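Looking after the gripper on cell 2
Speaker notes, Clurkano maintenance day, September 10, 2022 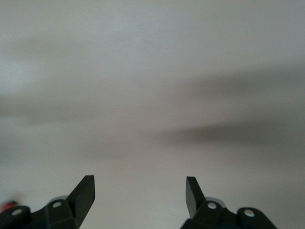

Slide 1. Wrist camera view, fingers open.

Say hello, say which site I'm from (Bielecka). Ask who has changed a fingertip before. If most hands go up, skip the next paragraph.

The wrist camera is our first check each morning. We open the fingers, point the wrist at something plain and pale, and look at the picture before we get any tools out. Point to the two black tips, then the screws, two showing on each finger. Point to the grey discs behind. We want the tips clean, edges square, both leaning in towards each other. If one leans more than it did on the last saved picture, stop and find out why.

Slide 2. Screws. Most of our stoppages in April came from one screw at the base of a tip. It had backed out a little at a time and the tip started to rock. The Cuvix controller gave no fault, it only logged missed picks. We had 33 on one shift before someone put a hand on the finger. Now we check every screw by hand on a Monday, power off and locked, and put a paint mark across the head after tightening. Pass round the old tip.

Slide 3. Changing a tip. Job sheet 213 is for the left finger, 214 for the right. Do one side at a time and leave the other alone so you have something to compare with. Wipe the seat on the block before the new tip goes on. It takes 10 minutes if the parts are on the bench. Mention the Rastirach parts drawer and the label mix-up.

Slide 4. After the change. Close slowly on the test block, open, close again. Save a new wrist picture with the fingers open. Run the first tray at half speed and stay with it.

Don't get drawn into the argument over thread lock. We use the weak one. Plymouth blue tub, top shelf, if anyone asks where it lives.

Questions. Likely ones: how often we wipe the lens (every shift, dry cloth), and whether the tips can be turned round and used again (no, we tried it).

Leave slide 3 up while people get their coffee.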